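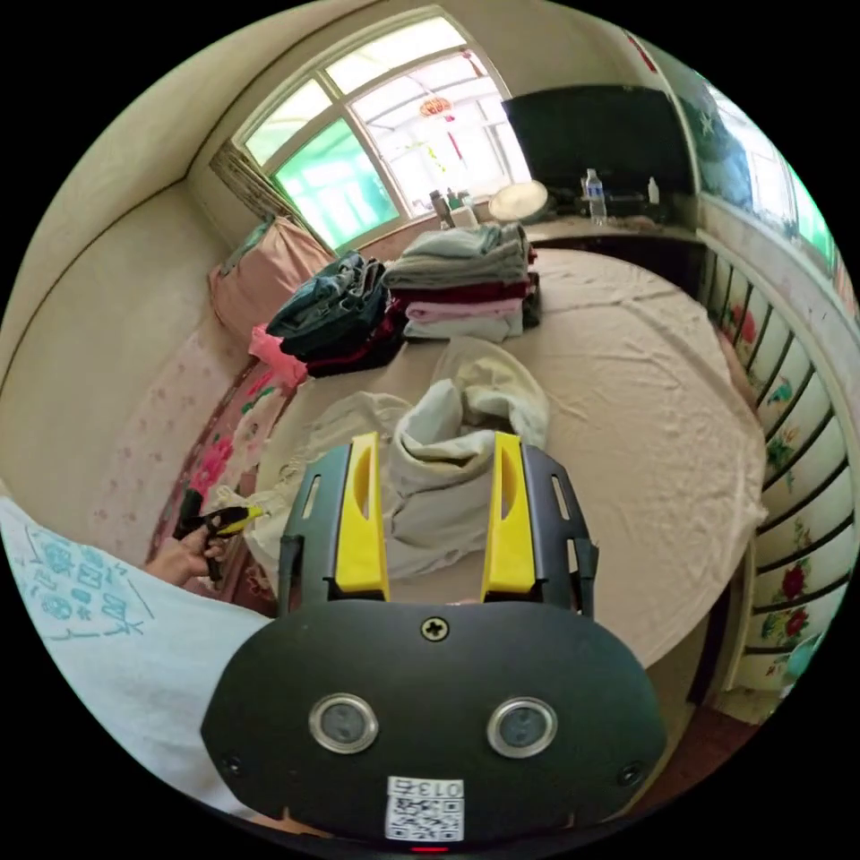 Chapter 7. Chores: Why the House Is Harder Than the Factory

Tormod Forsberg
31 January 2023

Many students come to this course with one question, and it is a fair one: if machines can weld a car, why can they not yet put away the laundry? This chapter tries to give an answer which is neither too proud nor too sad. We start with clothes, as they are the oldest test of our field and still one of the most difficult. A plate has one shape. A shirt has as many shapes as there are ways to drop it. Consider the off-white garment between the yellow finger pads: the near part is flat, the middle is bunched up around an opening, and to say which edge is a hem and which is only a fold is not easy, even for a person who has folded clothes all his life. The two piles of folded clothes at the far side of the table show the result which we want. Between the first condition and the second there is a distance, and the rest of this chapter is about that distance.

7.1 What we mean by "can do"

In newspapers the word "can" is used very freely. A machine is filmed while it folds one towel, and the reader understands that it can fold towels. In this book we will be more strict. We say that a machine can do a chore when it does it in a room it was not prepared for, with objects it did not meet before, and when a person does not need to stand beside it with a hand on the stop button.

By this measure the list of finished household chores is short. Vacuuming a floor is nearly on it, if the owner first picks up the cables and socks. Cutting the grass is on it for simple gardens. Folding, wiping, loading and sorting are still under study.

On the shop floor the situation is better, but the reason should be understood well. At the Kourkoulas packing plant, which we visit again in Chapter 9, one arm places 300 trays in an hour and very rarely fails. The trays always come from the same side, with the same distance between them. When the plant began to accept soft bags on the same line, the arm had to be stopped, and for 2 weeks the bags were packed by hand. The arm was still a good arm - the work had changed around it.

7.2 The Dasholm trial

A more modest case is the trial made in the laundry of the Dasholm guest house. The Videl folding station was given 500 pieces of washed linen and clothing. Of these, it folded 300 to a standard that the staff accepted. Pillowcases gave little trouble. The failures were mostly thin blouses, garments turned inside out, and anything with a loose lining, where the fingers took two layers when they should take one.

It is useful to look at where the time went. Closing the fingers is quick. Most of the time was spent in looking for a corner, losing it, and looking again. A worker in the same laundry does not search in this manner. She shakes the shirt once in the air and lets the weight of the cloth do half of the job. How to teach such a shake to a machine is the subject of Section 7.4.

Before you continue, choose one chore from your own home and write down every step in it, including those which you do without thinking. Keep the paper. You will need it for the exercises in February.

Related chapters
Chapter 6. Grasping Rigid Objects
Chapter 8. Dishes, Glass and Water
Chapter 9. The Packing Line at Kourkoulas
Appendix B. Reading List from the Kultville Workshop

This site uses cookies to remember your place in the book. By continuing to read, you accept their use.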